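Apr 21, 2024

Second month with the hand grippers, and I am still not convinced

I said in October that I'd write up how the bench is put together once it stopped changing. It hasn't stopped changing, so you're getting it anyway.

The idea, as sold to us by Vavidov, is that you never have to drive the arm to teach it anything. You pick up a pair of grippers, do the job with your own hands, and the recordings go off to be turned into something the arm can copy. The brochure has the setup down as a morning's work. It took us 4 days, and most of that went on things the brochure doesn't mention.

The cables, to begin with. Each gripper has one, and each one wants to be under your wrist at exactly the moment you turn it. We tried running them up over the shoulder (horrible), then down the front of the bench (worse, they catch on the rail). They now hang straight off the back of the handle with enough slack to reach the far drawers. I check the connectors before every session and again at lunch, since a plug that is nearly in gives you a recording that is nearly right, and you don't find out until the evening.

Then the jaws. They have to close square. Prosatent sells a setting block for this and it costs 262 quid, which I refuse to pay for a lump of metal. I close them on a strip of card and pull. If the card slides out on one side, the jaw is off and I slacken the screw and start again. Crude, but I've yet to see the proper block do better.

The plate on top of each gripper is the other thing to watch. Knock it and everything afterwards is measured from the wrong place. I put a dab of paint across the screw heads so I can see at a glance if one has turned.

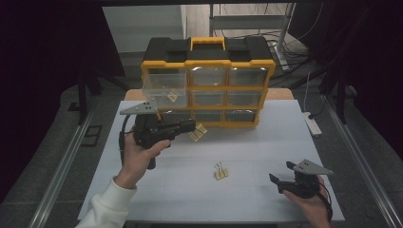

Clips and drawers, both grippers on. The top left drawer is the one I leave pulled out.

The task itself is dull, and I think it should be. Binder clips into a small drawer cabinet. I like them as a test because they show up bad jaws straight away: get hold of one badly and it twists on you. The drawers I like less. They're light, and a hard tug can bring the whole cabinet with it.

Our target from the Rirnonden people is 2000 good recordings. We have 1490 in the folder and I would stand behind rather fewer of them. There's a whole batch from before I started marking the screws, and I have no way of telling which of those were taken with a shifted plate. I'd bin the lot. I have been outvoted — for now they stay in with a note beside them.

Does it work? The Abdelaziz demo looked splendid, but demos do, and I'd like to see it done with a cabinet that has been moved a hand's width to the left. Until then I'll keep wiping down the jaws and pulling bits of card.

Next job is a hook for the cables at the back of the bench. If it's any good I'll post the measurements.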